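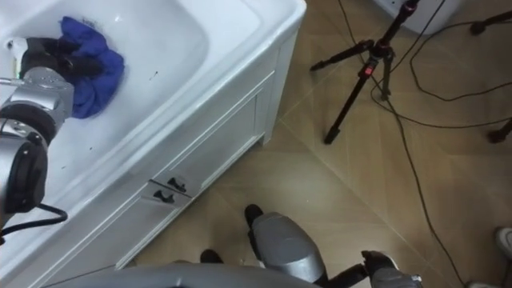 **Figure 3.** Bathtub task, view from the head camera. The left gripper presses a blue cloth onto the inside of the tub; the right arm is held low, outside the rim.

## 4. Wiping the bathtub

Of the chores in this study, the bathtub is the one most often raised by people who believe household machines are close to ready. The argument goes like this: the tub is fixed in place, it is one color, it has no loose parts, and the tool is a cloth. If a machine can do any cleaning job in a home, it should be able to do this one. We think the argument is wrong, and this section explains why in some detail.

### 4.1 What counts as wiping

Published claims about cleaning tend to measure motion. A path is planned over a surface, the arm follows the path, and coverage is reported as the share of the surface that the tool passed over. Coverage is easy to compute and it usually looks good. It says very little about whether a person would want to get into the tub afterward.

We therefore keep three things apart. The first is contact, meaning the cloth touches the surface. The second is pressure, meaning it touches hard enough to move soap film. The third is result, meaning the film is gone when a person checks. A system can do well on the first and poorly on the third, and much of the confusion in this area comes from papers that report the first in words that suggest the third.

Figure 3 shows contact, and the gripper is pressing down. It doesn't show a result, and we ask readers not to take one from it. A still of an arm in a bathtub has a strong effect on an audience. One of us (Raudsepp) has presented this work in Mevthorpe with and without such a picture, and the questions that followed were noticeably kinder when the picture was on the screen.

### 4.2 The cloth

The cloth in Figure 3 is bunched into folds under the gripper. This matters more than it might seem to. A person wiping a tub spreads the fingers, and the cloth takes the shape of the hand, which in turn takes the shape of the basin. A gripper pressing on a crumpled cloth puts most of its force through whatever folds happen to lie beneath it. The parts of the cloth that trail to the sides may touch the surface, but they are doing little work.

Two remedies are often proposed. One is to fix the cloth to a flat pad. This helps on a countertop, but the inside of a tub is curved nearly everywhere, and a flat pad meets a curved wall along a narrow strip. The other is to have the machine flatten and refold the cloth between strokes. Cloth handling is a hard problem in its own right, and the demonstrations we know of begin with dry fabric on an open table. A wet cloth sticks to itself and to the enamel. We don't see how adding a second unsolved task makes the first one easier.

The Bolomach group has suggested that folds can be ignored if enough strokes are made, on the grounds that random contact will cover everything in the end. This may be so. It is also a way of describing a very long cleaning session, and their report gives no times.

### 4.3 Reaching over the rim

The rim is the second difficulty. It is thick and rounded, and the arm has to come over it and then down. Once the gripper is inside, the choice of elbow positions shrinks, and the directions in which the arm can push firmly shrink with it. Pressing on the floor of the tub is the easy case. Pressing sideways against the near wall, directly below the rim, asks the wrist to fold back toward the body of the robot.

People solve this by kneeling, leaning in, and putting the other hand on the edge. The leaning is what supplies the force. A machine that stays upright has to find that force in its joints, at close to full reach, where they are least able to give it. The second arm could in principle brace against the rim. In Figure 3 it hangs outside the tub with its gripper pointed at the floor, and we have yet to read a tub-cleaning paper in which a bracing arm is more than a line under future work.

The front of the tub adds a smaller problem. The panel below the rim has raised molding and two black pull handles, and anything that drives close to the tub must stay clear of them. A person steps around a handle without thinking about it. A planner needs the handle in its model, and a model of one tub front is of little use in front of the next one.

### 4.4 The room around the task

Readers should also look at the floor. There is a tripod standing on the tiles, cables run past it and loop around its base, and the feet of other stands come in from the right. None of this is unusual for a research setting. It does bear on the word "household," which appears in the titles of many papers whose work was done in rooms like this one.

A real bathroom is worse in different ways. It has a bath mat, a door that opens inward, bottles along the edge of the tub, and somebody who would like to use the sink. We have no reason to think that a method tuned in an open space will carry over, and the authors who claim that it will have mostly not tried. The Stuvance comparison is the exception we can point to. It moved one wiping method into five occupied apartments and reported, to its credit, that a person had to step in at every one of them.

### 4.5 Detecting that the job is done

The last difficulty is knowing when to stop. On the glossy white inner surface in Figure 3 there are two small dark specks near the middle. From this view we can't say what they are. They could be dirt, chips, or something that doesn't need cleaning at all. A person would run a thumb over them and know at once. Head-camera images leave the question open, and soap film, the thing most worth removing, barely shows in such images to begin with.

Tejada has argued that touch sensing at the fingertips would settle this. We agree that it would help and disagree about how much. The cloth lies between the fingertip and the surface, and a bunched cloth hides exactly the small bumps that matter. Kairys reached a similar view after a November trial on sinks - the sensor could tell cloth from no cloth, but it could not tell clean from dirty.

### 4.6 Assessment

We rate the bathtub task as not yet done by machines, in the plain sense of the words. Placing a cloth inside a tub and pressing on it is within reach. Cleaning the tub, so that nobody has to follow behind and do it again, is something we have not seen shown with evidence that would satisfy a hotel housekeeper.

We would change this rating if a report included a check of the surface by a person who had not watched the run, the time taken, and a count of every occasion on which someone touched the robot, the cloth, or the tub. The same 3 items were requested for the countertop task, and the scoring sheet is shared between the two.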